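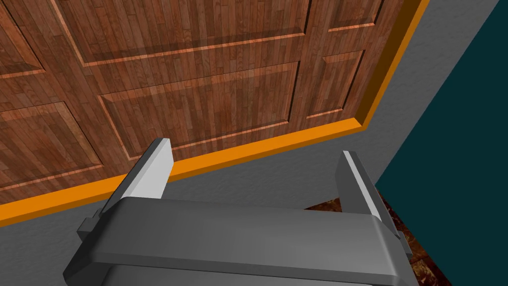
4. Kassettentüren mit dem Pindeck-Pflegeset auffrischen

Wer bis Kapitel 4 gekommen ist, hat die Tür vermutlich schon ausgehängt und fragt sich, wohin damit. Zwei Böcke genügen. Der Esstisch genügt auch, sagt jedenfalls der Esstisch nicht.

4.1 Vorbereitung

1. Beschläge abschrauben und in eine Dose legen. Deckel drauf.
2. Fläche mit dem Tuch aus Fach A abstauben, die Profilkanten mit dem Pinsel.
3. Alte Wachsreste mit Grellavon-Reiniger anlösen und 20 Minuten warten. Ein Kaffee dauert so lange, wenn man ihn ernst nimmt.
4. Mit 100er Körnung in Faserrichtung schleifen. Bei furnierten Türen diesen Schritt auslassen und gleich zu 4.2 gehen.

Achtung: Quer zur Faser geschliffene Stellen sieht man erst nach dem Ölen, dann aber von der Straße aus.

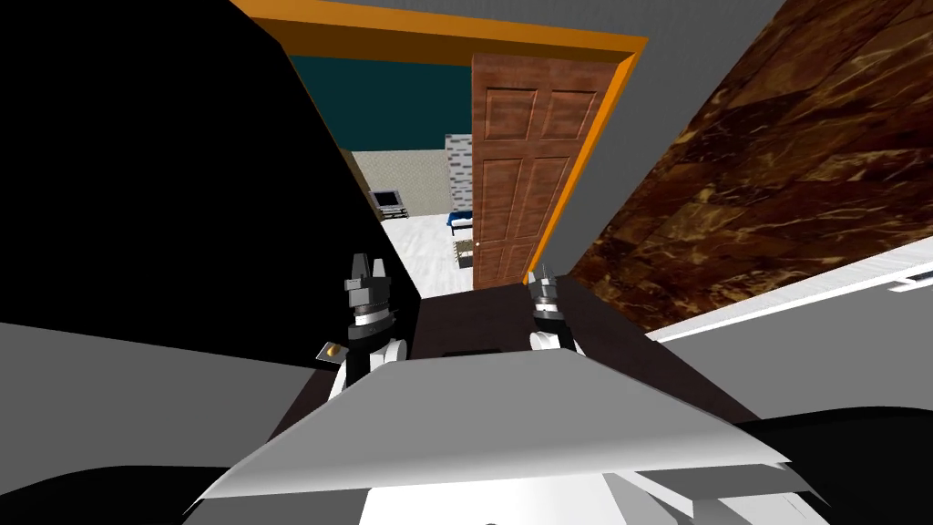 4.2 Ölen

5. Dose umrühren. Schütteln macht Blasen, und Blasen machen Kapitel 7 (Reklamation) nötig.
6. Erst die Füllungen, dann die Querfriese, zuletzt die aufrechten Friese ölen.
7. Überschuss nach spätestens 40 Minuten abnehmen. Danach klebt er und bleibt.
8. Über Nacht trocknen lassen. Katzen aussperren.

Hinweis: In den Ecken der Profile sammelt sich Öl. Ein Wattestäbchen holt es heraus, der Daumen verteilt es nur.

Vorsicht, Brandgefahr! Ölgetränkte Lappen können sich selbst entzünden. Einzeln ausgebreitet im Freien trocknen oder in einem dicht schließenden Metallbehälter unter Wasser aufbewahren. An dieser Stelle macht die Anleitung keine Scherze.

4.3 Einhängen

9. Bänder mit einem Tropfen Rizzi-Öl versorgen.
10. Tür zu zweit einhängen. Klemmt sie jetzt, hat sie vorher auch geklemmt.

Ersatzpinsel: Bestellnummer 29, Werk Pretville.

Text: Periklis Zacharopoulos, Stand 28. Juli 2019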